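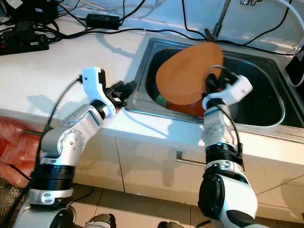

Kitchen and Washing-Up Strand: Progress Report

Submitted to the Wojcik Fund by the Skollow Household Skills Centre, Sindetdale

Reporting period: April to June

1. Purpose of this report

The Fund awarded the Centre a grant to refit the teaching kitchen and to run a structured course in everyday kitchen work for adults preparing to live independently. This report covers the second quarter of the award. It sets out what has been delivered, what has been spent, and where the programme has departed from the plan agreed at the outset.

2. Summary of progress

The refit was completed in April, nine working days later than planned. Teaching resumed the following week. The Centre delivered 40 taught sessions in the quarter, against a target of 44. Attendance across those sessions came to 310 individual places taken up, and 197 of those were taken by people referred through the Itham housing office. The remainder came through self-referral or through the Centre's other courses.

The shortfall of four sessions is a direct result of the late completion of the refit. The Centre proposes to make these up in the coming quarter by adding a second afternoon session in each of four weeks. No additional funding is requested for this.

3. The kitchen

The previous sink unit was shallow, and its surround had begun to lift at the joints. It has been replaced with a stainless steel sink set into a white countertop. The new basin is deep enough for a dinner plate to be held upright and rinsed on both faces, which was the main requirement put forward by the teaching staff. The tap stands at the back of the sink.

Two matters remain outstanding with the contractor. The sealant along the back of the counter requires a second application at one end, and the cupboard door beneath the draining area does not close fully. Both have been reported in writing. The final retention payment will be held until they have been put right.

The Centre has also reviewed the use of electrical items at the counter. Power leads and adapters have tended to collect on the worktop to the left of the sink, and a strip with a red switch is kept there. The health and safety adviser has asked that a wall-mounted socket be fitted at a suitable distance from the water and that leads be routed away from the work surface. A quotation has been obtained and the work is planned for the summer closure.

4. Course content

The washing-up unit was rewritten during the quarter. In its earlier form it was taught as a single session, and feedback from participants showed that too much was being covered at once. It is now taught over three sessions.

The first session deals with clearing and scraping, sorting by type, and deciding the order of washing. The second deals with the handling of individual items at the sink. Plates are taught first, the participant holding the plate on edge over the basin and turning it so that both faces and the rim are reached. Bowls follow, with attention to the inner curve and the foot. The third session covers pans, drying, putting away, and the cleaning of the sink itself.

Crockery in plain, strong colours has been adopted for teaching. Staff report that a terracotta-coloured plate is easier to pick out against the dark interior of the basin than the grey stoneware used before, particularly for participants with reduced sight. The Centre intends to replace the rest of the grey stoneware as it wears out. 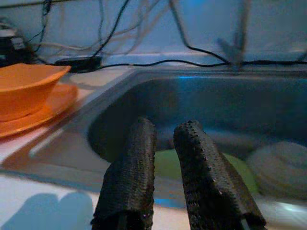 EQUIPMENT AND CONSUMABLES

Expenditure under this heading was £139 in the quarter, covering crockery, sponges, cloths, washing-up liquid and two drying racks. This is within the agreed allocation. The underspend will be carried forward to the line for pans, where the existing stock is in poor condition.

Staff have noted that the interior of the new basin is dim, especially towards its inner corners. The steel walls reflect light along the rim, but little of it reaches the bottom, and small or dark items of cutlery can be missed when the basin is in use. Pale and bright items, such as those in lime green, show up well. An under-shelf light above the sink has been priced and will be included in the next quarter's request for approval.

RISKS AND ISSUES

Staffing. One sessional post was vacant for five weeks. Cover was provided from within the existing team, and the post has now been filled.

Transport. The bus service between Itham and Sindetdale has been reduced in the late afternoon. Several participants have had to leave before the drying and putting-away stage. Start times have been brought forward to 1.15 p.m. on a trial basis.

Electrical work. Should the new socket not be fitted during the summer closure, the opening of the autumn course may be delayed by up to one week.

PLANS FOR THE NEXT QUARTER

The Centre will deliver the four outstanding sessions, complete the electrical work and agree the remaining repairs with the contractor. A short printed guide to the washing-up unit will be issued to participants to take home. The draft is with the teaching staff for comment and a copy will be sent to the Fund when it has been approved.

The Fund is asked to note the revised session timetable and to confirm that the underspend on consumables may be carried forward as described.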